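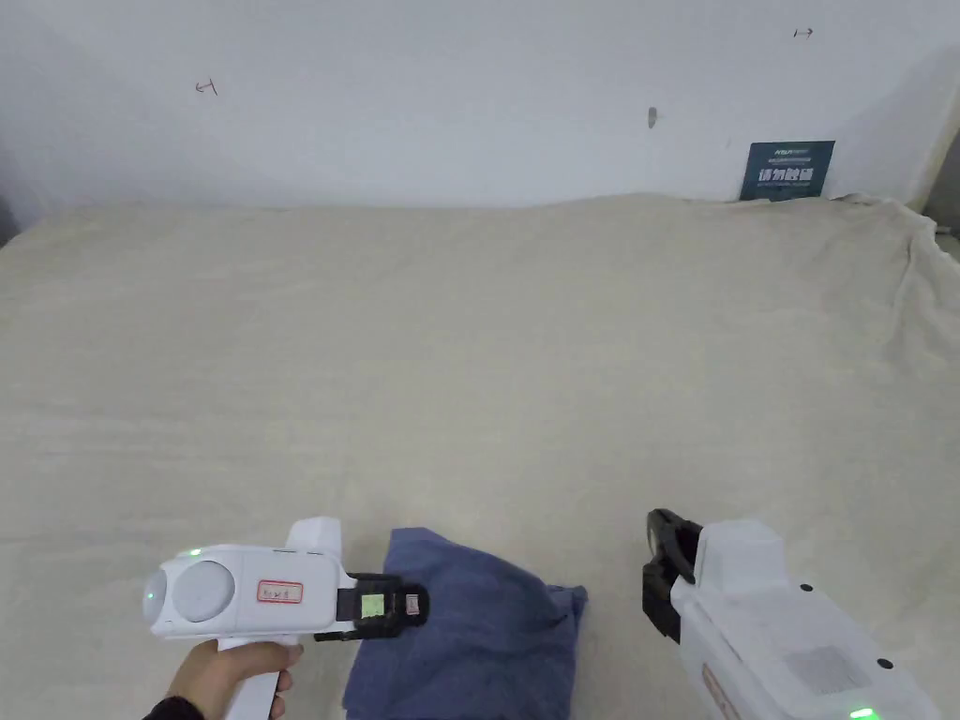

Cream-colored blanket with a slightly fuzzy surface. 

Rastano Retail Turnover Index

The Rastano Retail Turnover Index (RRTI) is a monthly short-term statistic on shop sales in the Rastano region. Put out by the regional statistics office in Rarnus. It tracks the value of goods sold by retail businesses, with and without price changes taken out, and is usually read next to the industrial production and services indexes for the same area.

Coverage

Retail businesses with a fixed place of business in the region. Online-only sellers are included if they are registered there. Excluded: car dealers, restaurants, market stalls, wholesale. Gas stations are covered but published on their own line, as fuel prices swing the total too much.

The sample is 1,066 businesses. Large chains are always in; smaller shops are drawn at random by size and district and rotated out after a while. Three districts get separate figures: Rarnus, Flarier and Mnguni. Mnguni is the smallest of them and its monthly numbers jump around a lot, so users are told to look at the yearly change instead.

Product groups

Food and drink, clothing and footwear, home textiles, furniture, appliances, personal care, other goods. Home textiles (blankets, sheets, towels, curtains) used to be lumped in with furniture. Split off at a later revision after complaints that the two moved in oppposite directions every winter.

Method

Businesses fill in a short form, on paper or online, giving total sales for the month without sales tax. Late forms are estimated from the same shop's past figures and swapped out when the real one comes in. The response rate for the first release is normally 83 percent, higher for chains.

Results are weighted by each group's share of sales in the base year. Current-price series first, then deflated using the matching parts of the regional consumer price index. Seasonally adjusted and calendar adjusted versions also published. Easter is handled separately, it moves between months and throws off food sales.

Release and revisions

First figures come out 10 weeks after the end of the month. Revised twice, then left alone until the next change of base year. Tables give the index level, the change on the month before, the change on the same month a year earlier, and the running change for the year so far. District tables follow in a seperate file, not seasonally adjusted.

Limitations

- Sales are counted where the shop is registered, not where the buyer lives. Flarier gets a lot of shoppers from outside, so its figure is a poor guide to local spending.
- New shops enter with a lag of up to 2 quarters.
- Before the base year change, the old series was linked on by growth rates. Levels do not add up across groups.

See also

Industrial production index
Consumer price index
Services turnover index

Page last changed June 6, 2022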